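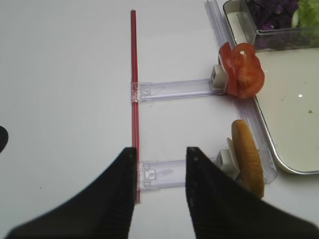
Tomato slice and bun slice held upright by white clips, on a white tabletop

Launched 6:40 a.m. from the gravel ramp on the east side. Wind light from the southwest, a few ripples past the dam buoys, nothing worth writing down beyond that. Took the Lendik touring board, the 12-foot-6, fin one notch back from where I had it all summer. The nose tracked straighter and the turns got slower. I will leave it there for the long event and move it forward again for winter.

Board pressure before launch was 2 psi under my usual. I had inflated it at home the night before and the air in the garage was cold by morning. Topped up at the ramp with the hand pump. The gauge needle sticks at the low end and needs a tap before it reads. Checked the valve with soapy water afterward and got no bubbles, so I put the loss down to temperature.

Planned session was 6 repeats of the dam-to-island leg with 2 minutes easy between. Completed all of them. Stroke rate held steady through the fourth and climbed on the last two, which means I was shortening the reach and making up for it with tempo. Speed did not change. Heart rate did. The fix is the same as last month: get the blade fully buried before pulling, and take it out at the ankle. I was dragging it well past the heel on the left side, and the board yawed every time.

Paddle length is still an open question. I cut the Tierney shaft down in July and it feels right on flat water, but in the chop by the spillway I was bending at the waist to keep the blade under. One inch longer would have been the safer cut. The extension piece is sold separately and I am not ready to pay for it. Will try the old adjustable paddle next time at two settings and compare.

Leash: coiled, on the calf, no drag noticed. The cuff has started to fray at the stitching. Replace before October.

Drank half the bottle. Ate nothing before launch and felt it by the fifth repeat, a flat heaviness in the shoulders. Half a banana in the car would have covered it.

Two rowing shells came through on the far side while I was resting at the island. They held their line and I held mine. Their wake arrived late and from behind, and I took it with bent knees and the blade flat on the surface. A month ago I would have been swimming.

Off the water before 8:30. Rinsed the board, dried the rails with a towel, left it inflated at lower pressure in the shade of the carport.

The Ostari crossing is 20 kilometers and the entry form wants an estimated finish time. I left that box blank again tonight. I need one more long paddle at constant effort, no repeats, with the pack on the deck and full water, before I can put a number in it. The form has to be in by the end of the month.

To do: leash, new gauge, tape for the blade edge, tide table for Ostari.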